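4.2 Cable insertion in simulation

By Chiamaka Olatunji and Aravind Raju
17 December 2022

The planner gets one goal pose per plug and no joint hints. We ran 2,000 episodes in the Pinden simulator, fixed start, cables randomised.
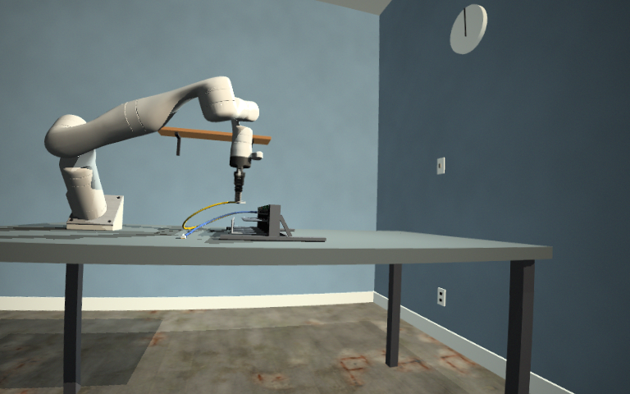 Figure 3. Simulated cell, light-colored connector held above the table.

Side view is for people only. The policy never sees it, it gets the wrist view plus joint angles.

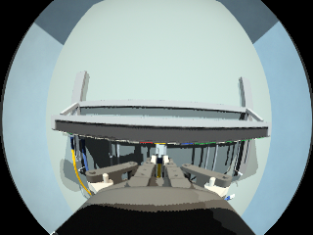 Perception runs before every replan. Crop, segment, fit a pose to the plug. Most misses are color confusion. With a yellow segment on the crossbar right above the piece at the fingertips, and a yellow-orange cable off to the left, a plain hue mask merges them, so we added a depth term.

Control is impedance below the approach height, position above it. Gains were tuned by hand over 50 trials

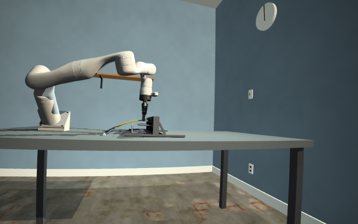
and then frozen for everything reported here. Retuning per cable gave a small gain, not worth teh trouble.
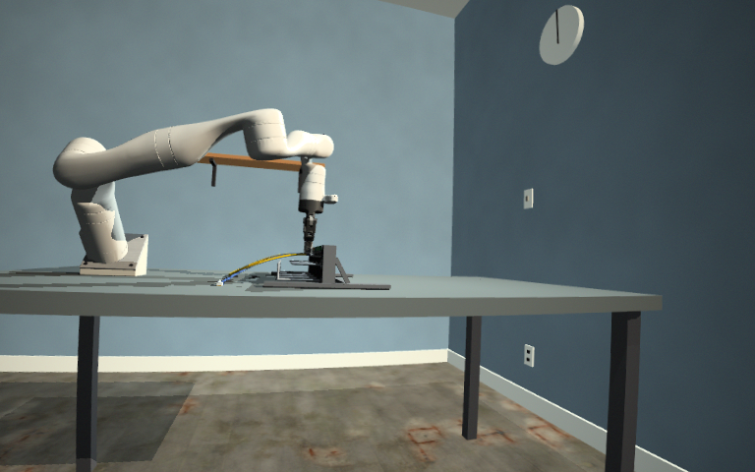
Killurard Robot Software Group

Of the 2,000 episodes, 1,816 ended seated. Logs replay with the same seed.

Related
Penrose: a replay tool for contact logs
Burkanberg grasp planner, notes

12 shares | 3 comments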